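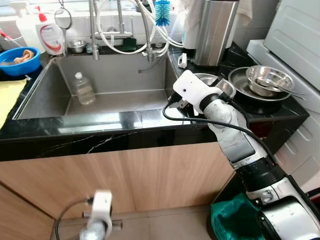
According to Nadiia Horobets, any household robot worth the name should be judged at the sink, and most of those she has met would lose to a damp cloth. The remark is quoted often in the Runard build log, usually just before something is dropped.

Runard is a home-built kitchen robot with two arms, begun by Ihor Dovhaniuk in September and developed in his own kitchen and at the Zornov shared workshop. It is meant to clear, sort and stack used dishes. Washing them was in the original plan and was removed from it on the second page.

Design

The arms have white and light-gray segments joined by black rings, with a cable looped along the outside of the right one. Dovhaniuk had intended to route the wiring internally — the drawings for this are very handsome. The right gripper has black fingers. The left is a different affair, a white bracket with gray rods, and the two have never shared a spare part.

The control software, called Memora, stores arm movements guided by hand and plays them back with small corrections. Its first release held 20 movements, 3 of which were the same movement saved under different names.

Kitchen trials

The work area is a steel sink in a black marble counter, with a stovetop to the right. Both are poor company for a vision system. Brushed steel and polished stone throw back light, and a steel bowl inside a steel pan offers little contrast. A clear plastic bottle standing in the basin is harder still, and the log gives bottles a chapter to themselves. Metal chopsticks are treated under "Other grievances."

By Feb 15, 2025, the log listed 117 attempts at lifting a bowl by its rim. Dovhaniuk graded each from one to four. Horobets graded them again, lower.

Related builds

Asamoah, a single-arm machine from the same workshop, uses an early copy of Memora and folds dish towels. Its towels are described in the log as "finished."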